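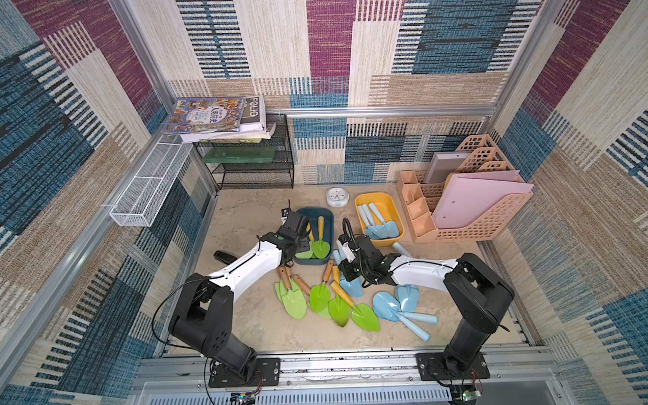
I have been trying to grow a lawn for six years, and in May I gave up and bought clover seed.

The lawn is at the back of the house, a strip between the kitchen steps and the fence, and it has never once looked like the one on the bag. I have fed it, limed it, poked holes in it with a rented machine that weighed more than my first car, and stood over it at six in the morning with a hose like a man waiting for a bus. What came up was moss, plantain, and a kind of tough yellow grass that seems to be the neighborhood's default setting.

Zarmeena Farooqui, two doors down, has clover. She put it in three summers ago, and I spent the first of those summers feeling sorry for her. Then came the August when the rest of the block went the color of a doormat and hers stayed green, and I spent that one looking over the fence more than was polite. She told me she mows it twice a year. She told me this while holding an iced coffee.

So, clover. I ordered a bag of white Dutch from a place called Drindora, which sells seed and also, for some reason, a lot of candles. It cost $57, and the label said it would cover more ground than I own. I was pleased about that until I realized what it meant, namely that seed this small is nearly impossible to spread evenly by hand. You are supposed to mix it with sand. I read this after I had thrown the first two handfuls, both of which landed in the same place. That patch is now extremely lush. It looks like a bath mat.

The rest I did properly. I mowed what was there down to stubble, raked it until my back filed a complaint, mixed the seed into a bucket of play sand, and walked the strip lengthwise and then across. You don't bury clover. You press it in, and the book says to use a roller. I used my feet, in flat-soled slippers, shuffling back and forth for most of an hour. My neighbor Nipon waved from his upstairs window and then, I noticed, stayed there.

Watering is the part I'd been dreading, and it was fine. A light sprinkle morning and evening until it sprouts, which for me took nine days. I'd started to assume the birds had eaten everything when I got down on my knees to pull a dandelion and saw that the whole ground was covered in tiny round leaves, two to a stem. I called my sister. She was less moved than I'd hoped.

A few things I'd pass along. Bees love the flowers, so if you go barefoot, look down. Clover doesn't care for deep shade, and the bit behind the shed is still moss — I've decided it's a feature. And if you've ever used weed killer made for lawns, give it a good long while before you sow, as clover is exactly the sort of thing it was designed to murder.

I still have over half the bag. Zarmeena doesn't need it, and Nipon says he prefers his grass. His grass is yellow. I've left a jar of seed on his porch anyway, with a note about the sand.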